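**Can it do the chores yet? Final report, term project**
Dorottya Csonka, Department of Mechanical and Applied Engineering, Dakholm

## 1. What I set out to do

My original title was "Towards General Domestic Autonomy". My supervisor crossed out everything except "Domestic" and wrote "which jobs?" in the margin. This report is the answer to that note.

The question I ended up with is small. If you put a current legged robot with hands in a normal set of rooms and ask it to do the dull work a person does without thinking, how much of that work gets done, and how much does the person end up doing anyway while also looking after a robot?

I picked four jobs. Three come from the home and one from the shop floor, where I worked for two summers and have opinions.

- Picking up items left on a carpet and putting them in a box
- Folding hand towels
- Wiping a table
- Facing up a shelf (pulling stock forward so the shelf looks full, which it never is)

## 2. Method

The home jobs were run in the carpeted rooms at Skinau. The shelf was a second-hand gondola unit loaded with empty packets of Gremell crackers. I ate some of the original contents in the course of preparing the experiment and have not claimed for them.

The control software was Jeon, the department's in-house stack, which takes a short typed instruction and produces arm and leg motion. I didn't write Jeon. I wrote the scoring sheet, the task list and a script that renames log files, and the script has had the most users.

Each attempt was scored by hand:

| Score | Meaning |
|---|---|
| 2 | Job done to a standard my mother would let pass |
| 1 | Job partly done, or done and then undone |
| 0 | Nothing useful happened |
| X | Stopped by me |

The X column was added after the first afternoon.

I ran 300 scored attempts on the home jobs and 100 on the shelf. There was a time limit of five minutes per attempt. I did each job myself as well, for comparison, and gave myself no practice beyond the previous twenty-two years.

## 3. Results

### 3.1 Picking things up off the floor

This was the best of the home jobs and also the one where I most wanted to step in. Large soft things went well. A rolled-up jumper is about as kind an object as you can offer a robot: it has no wrong side and it doesn't skid away. Flat things were bad. A paperback lying face down on carpet gives the fingers nothing to get under, and the usual outcome was a paperback slightly further away.

Reaching the floor at all is harder than I had assumed. The robot has to fold its legs, lean, and bring a hand down close to its own feet without treading on whatever it came for. Jeon spends a surprising amount of its planning time on this. The hand would come down, hover with the fingers open, and wait while the rest of the body agreed on where it was. I noted "thinking?" on the sheet so often that I started writing "T".

Floor lighting mattered too. With the afternoon sun coming in, the edge between bright and dim carpet was sometimes picked out as an object. Jeon asked for it to be put in the box. I drew the blinds and reran those attempts, and the pretend objects mostly went away.

### 3.2 Towels

I would rather not dwell on the towels. A person folds a towel by holding two corners and letting gravity do the work. The robot found one corner fairly often. The second corner was where most attempts ended, at the time limit, with a towel that had been held for five minutes and was no flatter for it. I scored a few 2s, all on one stiff towel that had been dried on a radiator and was practically folding itself.

### 3.3 Wiping the table

Wiping looks easy and for the motion alone it is. The arm moves a cloth across a surface very evenly, more evenly than I do. What it doesn't do is notice. A ring of dried tea got exactly the same treatment as the clean bit next to it, and crumbs were taken to the edge of the table and delivered to the floor, where they became a task under 3.1.

### 3.4 The shelf

The shelf did better than all the home jobs put together, and I think the reason is boring. Every packet is the same shape, they all face the same way and the shelf stays where it is. Given that much help the robot pulled stock forward slowly and correctly. It was still far slower than a bored seventeen-year-old, and I say that having been one.

## 4. Cost

My budget was 2,000 in department credits, of which 1,650 went on robot time. The rest went on the gondola unit, towels, and a replacement for the table cloth from 3.3.

## 5. So, can it?

Some of it, if you choose the job to suit the machine and tidy up first. I kept catching myself preparing the room: blinds down, paperbacks out, stiff towels at the front of the pile. By December I was doing a fair amount of housework so that the robot could do some housework.

If I had another term I would drop the towels, keep the floor task, and time the human minutes spent per attempt as well as the robot's. That number is missing from my tables and I suspect it is the one anyone buying such a machine would ask for.

## Appendix A. Floor task

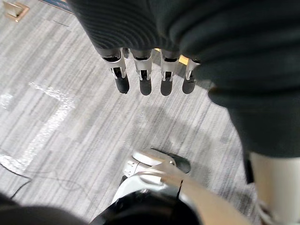 *Fig. A1. Hand over the carpet, fingers open, one foot below.*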